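Drying Times of Household Towels: Project Report
Emrys Powell and Mererid Gronow, Dromonville 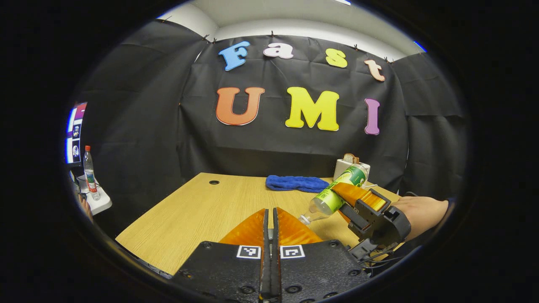 Our question was whether folding a towel over a rail in two layers slows down drying enough to matter in a shared apartment. We both live in Jomstead, where most buildings have no outdoor lines and people dry everything inside.

Method

We used cotton towels of the same size from one store. Each was soaked, spun for 2 minutes and weighed on a kitchen scale. Half were hung flat and half were hung folded. We weighed them every 30 minutes until the weight stopped changing. The room was kept at 23 degrees Celsius with the window shut. We took 1,568 readings in all, most of them in August.

Results

Flat towels dried first in every trial. The folded ones stayed damp longest along the crease – the hem was the next slowest part. One Tuesday run was thrown out after the window was left open.

Limits

We did not measure humidity, and we only tested cotton. Mererid wants to repeat the trials in winter with the heating on. The scale reads to the nearest gram, so the last few readings of each run are less certain.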